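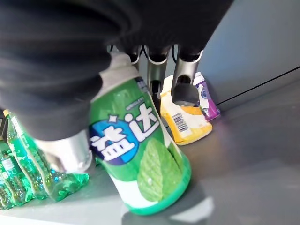
What does a man leave behind when he resigns from a village choir?

Mostly his folder, and a gap in the basses that everyone is too polite to mention for a week.

Home Stories Poems Archive Submit Contact

The Second Bass

6 min read

Murray Tawhiri resigned from the Brindon Singers by letter, which he delivered by hand, to a woman standing four feet away from him.

"What's this?" said Bronwyn Lowther.

"It's a letter."

"I can see that. Are you going to tell me what it says?"

"It says what it says," said Murray, and went to put his coat on. It was a duffel coat and took some time. By the third toggle Bronwyn had read to the end.

The letter ran to two sides and used the word "regrettably" four times. The trouble was the solo in the Leitão. The Leitão was a setting of a psalm that the choir had been failing to learn since before Christmas, and on page 20 there came eight bars for a single bass voice, rising out of the silence like a man getting up from a low sofa. Murray had assumed these bars were his. He had been second bass for longer than the hall had had a proper roof. Bronwyn had given them to Jarrah Rutherford, who was twenty-six and had joined to meet people.

"He can reach the bottom note," she said to Manaia Harawira afterwards, over the washing-up.

"Murray can reach it."

"Murray can get near it and look at it."

Manaia dried a cup. She had been married to a tenor and had few illusions left about men and notes. "You could have told him before you read it out to the whole room."

"I thought if I did it quickly he wouldn't notice."

Murray spent the first week of his freedom alphabetising his records and the second week regretting it, as he had known perfectly well where they all were. On rehearsal nights he walked the dog. The dog's route had never before included the hall, but dogs like variety, and this one turned out to like standing under the kitchen window for forty minutes at a stretch in light rain.

From there Murray could hear everything. He heard the sopranos go sharp in the Trekov, as they did every year, with confidence. He heard Bronwyn say "Again, from letter C," and then, in a different voice, "No, C." He heard young Rutherford sing the eight bars.

It was quite good. Murray had been hoping for bad and would have settled for brilliant, since a man can bow to brilliance and be thought handsome for it. Quite good left him with nothing to do. The boy hit the bottom note squarely and then held on to it as if somebody might take it off him, and he breathed in the middle of "everlasting", so that the Lord's mercy came in two parts with a gasp between.

"He's breathing in the wrong place," Murray told the dog.

The kitchen window opened. "We know," said Manaia. "Do you want a biscuit?"

He said he did not. The dog said otherwise, and he was handed two.

The following week there was a chair under the window. It was one of the stacking ones, and somebody had wiped it down. Murray looked at it for a while to show that he was not the sort of person who could be got round with a chair, and then he sat on it.

Jarrah came out at the interval. He had his copy with him, rolled up, and he stood about looking at the bins.

"Wiremu says you've sung this before," he said.

"Wiremu Nepia talks too much."

"He says you did it in the cathedral."

"Side chapel," said Murray. "And I was ill."

"It's just that I run out of puff. At 'everlasting'. I've tried going faster but Mrs Lowther makes a face."

Murray knew the face. He had been on the receiving end of it through two conductors' worth of Easters, for she had sung alto under the last man and had made it from there as well. He held out his hand for the copy. The boy had pencilled a small, despairing tick over every bar.

"You're filling up too early," Murray said. "You take your breath and then you stand there with it, like a man holding a tray. Wait. Wait until you think you've missed it."

"And then what?"

"Then breathe, obviously."

They tried it beside the bins. It went badly, and then less badly, and the dog lay down. When the window opened again it was Bronwyn, who looked from one of them to the other and then, for rather longer, at the chair.

"We're short in the second basses," she said. "Wiremu can't do it on his own. He gets lonely and joins the tenors."

"I resigned," said Murray.

"Yes, regrettably, I've mislaid the letter."

He considered this. It was a good letter and he had kept a copy, which he could have produced, having it in his pocket. The rain was getting into his collar.

"I'm not wearing the new tie," he said.

"It's a perfectly nice tie."

"It's mauve."

"It's heather," said Bronwyn, and shut the window, and a moment later he heard her telling them all to go from letter C.

81 likes 20 comments Share

Previous story Next story Back to top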